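Humanoid hand (end effector)

By Flynn Pirihi
09/08/2021
14 comments | 37 shares

A humanoid hand, in robotics, is an end effector built along the lines of a human one: segmented fingers, a thumb that can work against them, and a wrist behind the lot. It belongs to the wider family of grippers, which also takes in parallel jaws, suction cups, soft fingers and a few oddities I'll get to. I've been fitting hands and grippers to arms for a good few years now, so this entry leans on my own bench time more than a textbook would (you've been warned!).

Background

The parallel jaw is the old workhorse. Two flat fingers slide together, you set a force, and off you go. I started on a Tenero jaw, a lump of a thing that would shut on anything you gave it and hold on till you cut the air. For boxes and blocks I still love it. Hands came to me much later, in April, when Gonzalo Campos and I started comparing them properly on household jobs – folding, loading, carrying, picking up after people. Laundry turned out to be our favourite, mostly for the baskets.

A basket is a rotten object for a gripper. The rim is thick, it's rarely where you left it, and the weight moves whenever the clothes do. A jaw wants to pinch the wall of the basket, and if the wall is woven it gives, and then you've got a grip on one bit of cane and a lot of hope. A hand can do what you or I would do and get its fingers in under the edge.
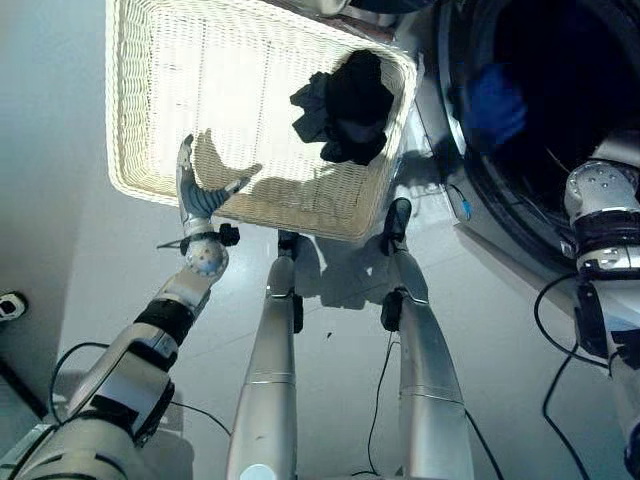 Left hand at the wicker basket, thumb up and fingers curled at the lower rim.

Types of grasp

People who write about hands like to split grasps into power and precision. A power grasp wraps the fingers and palm around a thing, like you'd hold a hammer. A precision grasp uses the fingertips, like picking up a coin. The one I use most around the laundry is a third sort, the hook grasp, where the fingers curl and the thumb more or less stays out of it. It's how you carry a shopping bag. It asks very little of the finger motors once it's set, and it forgives a sloppy approach, so I'm a big fan!

The catch is that a hook only pulls one way. Tip the basket the wrong direction and it'll slide straight off your fingers, and you'll be chasing socks across the floor. Gonzalo's answer is to bring the second arm in early and share the load. Mine is to go slower. We've never settled it.

Comparison with other grippers

Our bench list had the Tenero jaw, an Alon soft gripper and the Maurya hand. The Alon was lovely on single garments, really gentle, and hopeless with anything that had some heft to it. The Maurya hand did a decent job of nearly everything and a brilliant job of very little. We ran 400 lifts with each, and I'd pick the hand for a mixed day and the jaw for a day of boxes.

Wear is the other thing. A jaw has next to nothing in it to break. A hand has cables or gears in every finger, and over 4000 cycles in, the Maurya's index finger had enough slop that I could wiggle it with my pinky. Budget for spares.

Control

Both arms ran from an Ument controller, which lets you set a torque limit for each finger. Start low. I set mine at 2 out of 5 for fabric and go up a notch for the basket. Camera placement matters as well: a view from the head is great for the approach, but once the fingers go under a rim you can't see the tips any more, and from there you're working off motor current and habit.

See also: parallel jaw gripper; soft gripper; hook grasp; wrist joint

Comments

dougal_m: Good read. Did you try rubber fingertips on the jaw? Fixed most of my slipping on woven stuff.

Flynn Pirihi: Yep, tried them, they helped on plastic tubs heaps more than on cane.

Priya K: I'm with Gonzalo on using the second arm. Going slower just means you drop it slower!

tinshed: Any chance of the finger torque settings for towels?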